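Home
Shop
Arms
Grippers
Spares
Build notes
Workshop
Contact

Nillska two-finger gripper kit

For small arms built at home or in a shared workshop. Sold by Sovari as a bag of parts. You supply the arm, the wrist plate and the patience.

We'll start with what we don't believe. We don't believe any gripper at this price will "pick up anything", and we've stopped stocking two that said so on the box. The Nillska will pick up some things. It has two fingers that open and close, a motor to move them, and a space behind them for a small camera. If your plans involve folding shirts or unloading a dishwasher, keep your money for now.

What comes in the bag

2 fingers, dark, tapered toward the tip
1 motor with horn and cable
1 wrist camera bracket (camera not included)
Screws, plus a few extra of the short ones, which everyone drops
Printed instructions and the files for the printed parts

Weight without camera: 125 g
Opening at the tips: 46 mm
Assembly time: an evening, if your wrist plate is already drilled

Setting up

Get the fingers square before you touch any software. Close them on a strip of paper and tug. If the paper swings to one side, loosen the left finger, nudge it, and try again. Most of the support mail we get about "drift" comes from people who skipped this and went looking for the fault in their code.

The wrist camera is worth fitting, with limits. It gives you both fingertips and a patch of whatever lies under them. It's poor in weak light, and anything very close to it turns to mush. If you only have the budget for one camera, put it up high where it can take in the whole work surface, and add the wrist one later.
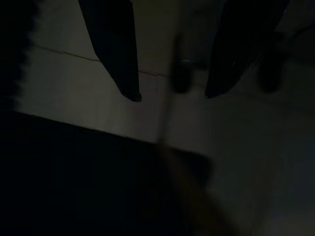
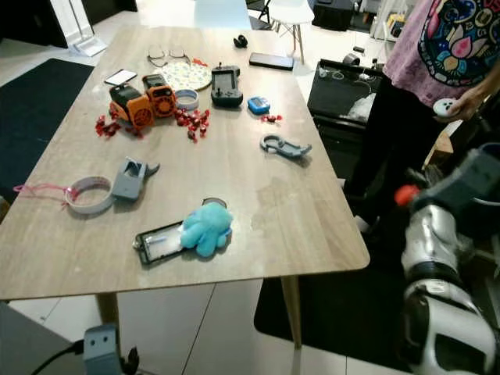

Choosing what to practise on is where most home builds go wrong. People buy a set of neat foam cubes, get the arm to stack them, post the clip and never try anything else. Use the clutter you already own. A plush octopus, a printed hook shaped like a carabiner and a heap of small wrapped candies will teach you more about your settings than a cube will, as they're soft, awkward and small in turn. Start with the table lights on full. Keep your glasses and your phone out of reach until you trust the thing.

Do, the control program we ship files for, is free and fairly plain. It lets you set a closing speed, a holding force and a stop. We suggest slow, low and within arm's reach, in that order. The "auto grip" setting is in the menu and we leave it off. In April we ran it 10 times on the same printed clip and weren't impressed enough to print the score.

Will it fit my arm?

It bolts straight onto the Irnley arm. For anything else, measure the wrist plate and compare it with the drawing in the instructions. "Looks close" is not a measurement, and we don't take back grippers with new holes in them.

Known gripes

The motor cable is short. The finger pads wear, and the grey ones wear faster than the black. There's no force sensor, whatever you may have read on the forums, so the holding force is a guess made from motor current. Flat things lying on a hard floor or a bare tabletop are a nuisance to lift, and we haven't found a cure beyond sliding them to an edge first.

Spare fingers and pads are listed under Spares. The camera bracket can also be bought by itself, in grey or black.

Page updated 16 June 2025

Contact Sovari | Shipping and returns | © Sovari 2025 | Back to top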